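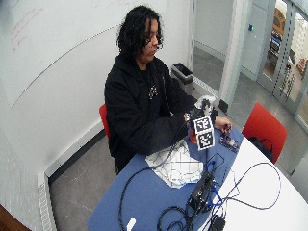

Hevisero Soil and Water Records Group

Kisten Well Levels: README

Contents and purpose

Kisten Well Levels is a set of hand-measured groundwater depths from 70 private and shared wells in the Kisten valley. Each row is one reading at one well. The set was put together from paper logbooks kept by well owners, plus readings the group took itself once the logbooks ran out. It is meant for people who want to look at seasonal change in shallow groundwater, and for well owners who want to compare their own numbers with their neighbors'.

It does not cover the Brellen side of the ridge. Those wells sit in a different formation and are kept in their own set with a different datum. Do not join the two without reading the section on datums.

Files

readings.csv – one row per reading
wells.csv – one row per well
logbooks.csv – one row per source logbook, with the condition of the pages
flags.txt – list of flag codes and their meanings
corrections.txt – changes made after first release, newest at the top

All files are UTF-8 with commas as separators and a period as the decimal mark. The first line of each CSV holds the column names. Empty cells mean "not recorded." Zero means zero.

Columns in readings.csv

well_id: matches well_id in wells.csv. Format is K followed by three digits. The numbers have gaps where wells were dropped.
read_month: year and month of the reading. The day is left out on purpose, as many logbooks give only the month.
depth_m: depth to water in meters, measured from the marked point on the casing.
method: T for steel tape, E for electric tape, S for weighted string, U for unknown.
source: logbook ID, or FIELD for readings taken by the group.
flag: one or more letters, no spaces between them. Blank if there is nothing to report.

Columns in wells.csv

well_id: as above.
casing_height_m: height of the marked point over the ground next to it.
ground_elev_m: ground elevation over the valley datum.
dug_or_drilled: D for dug, R for drilled.
total_depth_m: from the owner. Not checked except where depth_checked is Y.
depth_checked: Y or N.
use: house, garden, stock, none.
zone: upper, middle or lower valley. Exact positions are not published.

Datums

Depths are relative to the casing mark. To get water elevation, add casing_height_m to ground_elev_m and subtract depth_m. Ground elevations were leveled from the brass bolt at Noh bridge. The Brellen set uses the old mill sill, and the offset between the two has not been settled. An earlier draft of this file gave a figure for it. That figure was wrong and has been taken out.

Eleven casings were cut down or extended during the period. For these wells the well_id has a letter after the digits (K031a, K031b) and each part has its own casing height. Treat the parts as one well if you only need seasonal change, but correct for the height first.

How the logbooks were transcribed

Every page was typed in twice by different people. The two versions were compared by script, and any mismatch went back to the page. The comparison turned up 412 mismatches. Most were a 1 read as a 7, or a decimal point lost in a fold. Where the page could not settle the matter, the reading was kept with flag Q and the value given is the one closer to the readings before and after it.

Logbooks in feet and inches were converted after typing. The original text of each entry is not included in this release. Ilango Kurian holds the typed originals and can look up single entries.

Flags

P – well was being pumped, or had been pumped within the hour
Q – value unclear in the logbook
F – frozen cover or ice in the casing
N – depth given as "dry" or "no water"; depth_m is left empty
H – string method, reading given to the nearest hand or knot
R – repeated reading; the mean of both is given

P and H readings should be left out of any trend work. P readings can be more than a meter too deep in the drilled wells of the lower valley.

Accuracy

Steel and electric tape readings are good to 2 cm under normal conditions. String readings are good to roughly 12 cm, and worse in the deeper wells, where the string stretches. Unknown-method readings behave like a mix of the two and we have not tried to sort them.

Known problems

August is thin in nearly every year. Owners were haying and did not measure.
K014 and K015 are close enough to affect each other when either one is pumped.
K052 shows a step of nearly half a meter. The owner remembers the casing mark being repainted but cannot say when. No correction has been made.
Stock wells in the upper valley were mostly read on Sunday, after the troughs were filled. Not all of these carry flag P, though many should.
Four wells have no leveled elevation. Their ground_elev_m is empty, so only depths can be used.

Privacy

Owner names, parcel numbers and coordinates have been removed. Please do not try to work them back out from elevation and zone. Owners who want a well taken out can ask, and it will be left out of the next release – the ID will not be used again.

Updates and contact

New field readings are added once a year, after the spring round. Send corrections to Gil-soo Do with the well ID, the month, and the value you think is right. A photo of the logbook page helps. Questions on transcription go to Ilango Kurian.

Reuse

Free to use and share with credit to the Hevisero Soil and Water Records Group. State the release you used, as values do change between releases. If you publish a map, use zones only.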